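Bedrooms, Loud and Otherwise

The Caston readers asked for homes with some color in them, and we have been paying for it ever since. Our inbox now holds 80 bedrooms, and not one of them is beige from wall to wall. For this gallery A-yeong Kong picked the ones that made her put down her coffee. Dinesh Kaimal wrote the captions, which explains the captions.

Stripes first. Pink, orange, maroon and light blue, running the length of the bed with no interest in calming anyone down. 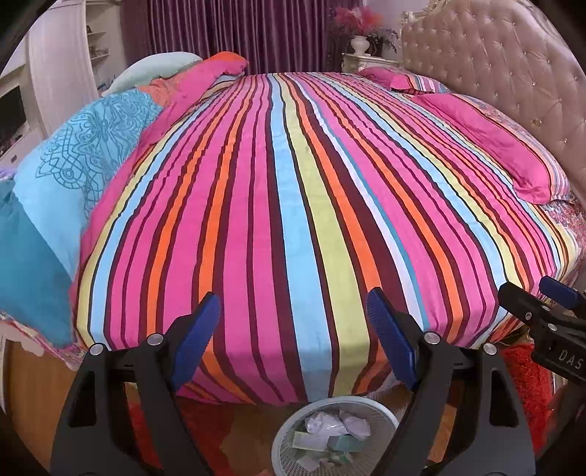 A tufted headboard with shiny buttons might have asked for something quieter, but it was outvoted. The quilt was last seen making its escape over the left side, mandala lines and all. I folded mine into a neat square once, in September, and it took me 14 minutes. The dark purple curtain stays out of it.

Then the less glamorous end of the job. Any room that looks this cheerful produces a fair amount of packaging, and it has to go somewhere. A round mesh basket in pale grey-green does nicely. The box with the pointed trees and the pink and peach clouds is prettier than some things people frame. Dinesh would keep it. Dinesh keeps all of them.

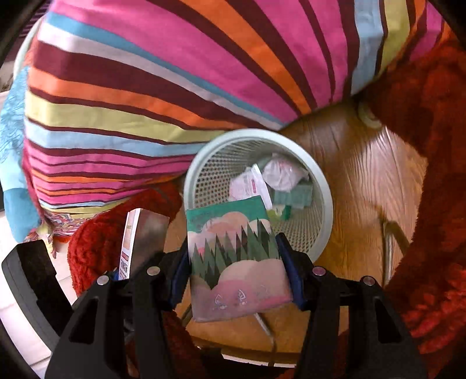 Caston Rooms, Issue 14

More bedrooms next time, including one from Durnmont with a canopy and a great many opinions. Send yours in before then, made or unmade.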